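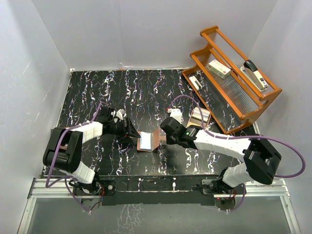

Search this site Go

Home & Living > Surfaces > Features

The Marble Streak Years

There was a time when a black tabletop could simply be black. Then came the streaks: white first, then lilac, then a faint red that looks like somebody's hurried correction. Now you can't set down a cup without consulting the geology.

Dace Baranauskienė has sold patterned tops from her shop in Tremeck since a wet May when, she says, plain ones stopped moving entirely. Her sample wall holds 76 of them. The bestseller is called Jorkier, costs 389 a panel and hides crumbs so well that one customer returned it, having lost an earring for five days.

"People want drama," she says, "and then they want to know if it wipes."

It wipes. What it won't do is get along with a patterned anything else. Put it against plain walls, a pale lavender-gray if you're brave, and accept that those walls will show every scratch the table is too busy to admit to.

Her rival Sepp still stocks solid black. He sold two last year, one of them to Dace, for her own kitchen.

Tags: tabletops, marbling, paint colors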